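**Unit 4: Two-Arm Kits, Notes for the September Group**

I've been looking forward to this one! The kit we're reviewing is the Clomness Udwood, a pair of arms on a shared rail, sold with its own enclosure. Our job is bagging, and I love it as a test, because paper gives way the moment you touch it and a rope handle never sits in the same spot twice.

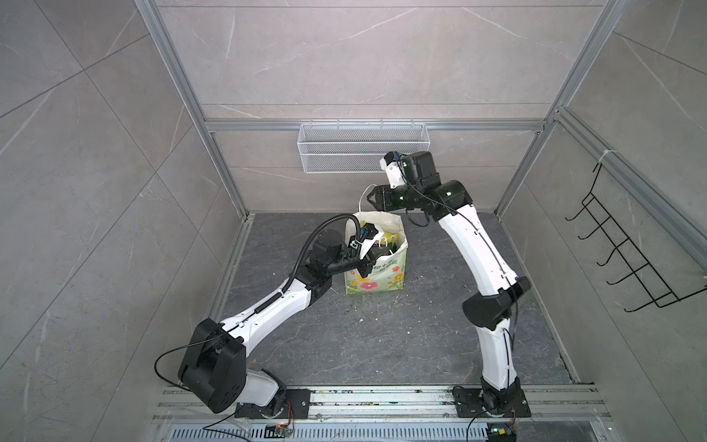

**What do you get for the base price?**
Both arms, the rail, the enclosure posts and 14 hours of remote setup help. Grippers are ordered separately, and Clomness lists eight types.

Read Nabil Saliba's review notes before lab (pages 4 to 13). He's great on cable routing, and his complaint about the manual is fair: the calibration chapter comes after the one that needs it.

Snack bags are the fun part. They crinkle, they fold over, and a grip that's fine on a box can slide right off. Try a low grip first, then a high one, and write down both settings. 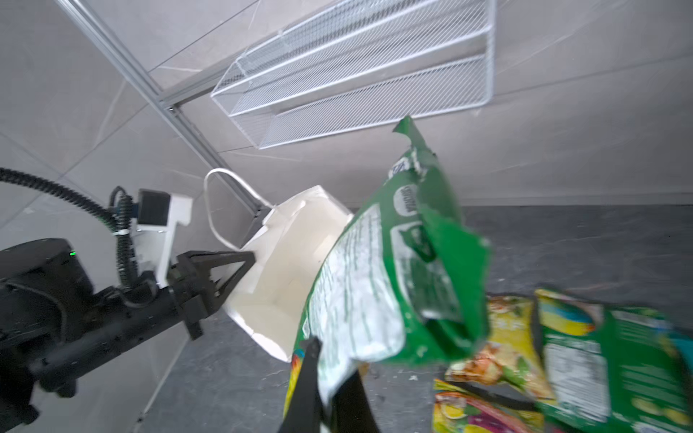 *Fig. 2. Green snack bag in the right gripper, paper bag behind.*

For lab: bring your gripper settings sheet. Issa Jaber has the spare fingertips, so ask him early.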